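Search this site Enter keyword Go

Layers, loft and laundering: a textile technician on the made bed

By Prapai Saithong
September

Laurinda Simões has spent most of her working life testing bedding, first in the finishing room of a quilt maker and now on her own account in Rotbridge. She keeps records on every piece she handles.

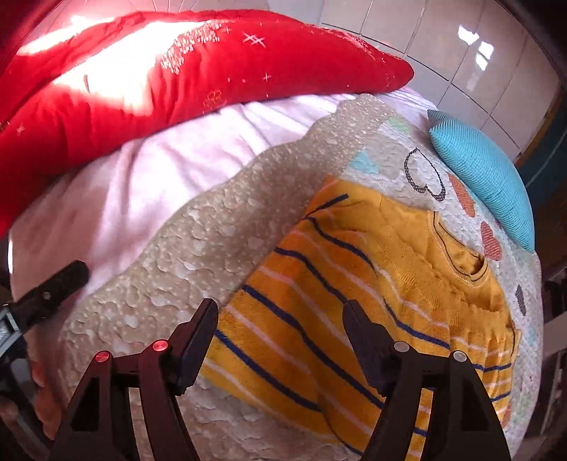 Her main interest at present is the quilted mat: the padded layer that goes over a sheet, or over part of one, and takes the wear of the day. She regards it as the least understood item in the linen cupboard.

"People buy a quilt by fill weight and a sheet by thread count," she said. "With a mat they go by the feel of the top face. The top face tells you very little. I want to know the stitch spacing, the backing and how the edge is finished."

A raised or bubbled surface is made in one of two ways, she explained. Either the face cloth is embossed under heat, or it is stitched down over the wadding so that the unstitched parts stand up. Heat embossing flattens with laundering. Stitched relief holds its height for longer, although it collects lint in the channels and needs shaking before it goes in the machine.

Simões ran a comparison last year on mats supplied by Prulla, a small importer. Each went through 60 washes at the same setting and was dried on a line under cover. She measured the height of the relief after every tenth wash.

"The stitched ones lost a bit early and then stopped losing. The embossed ones kept going down. By the end you could find the pattern by colour but you had trouble finding it with your thumb."

Scalloped edges are a separate question. A straight edge can be bound on a folder attachment in one pass. A scallop has to be eased around each curve, and the binding is under tension at every inward point. In her log of returned items, which runs to 151 entries, edge failure is the most frequent fault, and most of it begins at an inward point.

"Bias binding, cut generously, stitched twice," she said. "If it's been cut on the straight grain, it will pucker at the first wash and split some time after."

She was asked about prints. Hearts, stars and flowers on pale grounds sell steadily for children's rooms and spare beds, and glitter is common on red and navy quilts. Her view is that glitter prints should be washed inside out, in cool water, and kept out of the dryer.

"The colour underneath is usually fine. What goes is the adhesive. Saturated reds I'd still wash alone the first few times, particularly if there's a pale pink or white sheet on the same bed. Run a damp white cloth over an inside seam first. If it picks up colour, you have your answer."

Sunlight is the other cause of complaint. A bed under a window will fade on one side, and the owner seldom notices until the quilt is turned end for end. Simões turns hers each time the sheets are changed. Henrique Leitão, who shares the workshop and repairs upholstery, draws the blind at midday instead and considers turning a waste of effort. The two have not settled the matter.

On folding clothes, she was brief. A made bed is the best folding surface in most houses, being wide and at a workable height, and a padded mat stops knits from sliding. Striped jumpers are the easiest to get right, as the stripes show whether the body is lying square. She folds the sleeves in across the back, then brings the hem up in one fold or two depending on the depth of the drawer.

"Never hang a heavy knit. The shoulders grow. And let it lie flat for a while before it's put away, if it's come off the line. There can be moisture in the ribbing when the body feels dry."

Storage came up last. She does not use vacuum bags for anything with wadding in it. A quilt she kept compressed for around 10 months recovered most of its loft in the middle and very little along the fold lines. Cotton bags on an open shelf are her preference, with the heaviest piece at the bottom.

She is now working through a set of mats from Baptista, all with stitched relief and bound scallops. The edges had been through their first washes when we spoke – two of the inward points had already begun to lift, and she had marked both with blue thread.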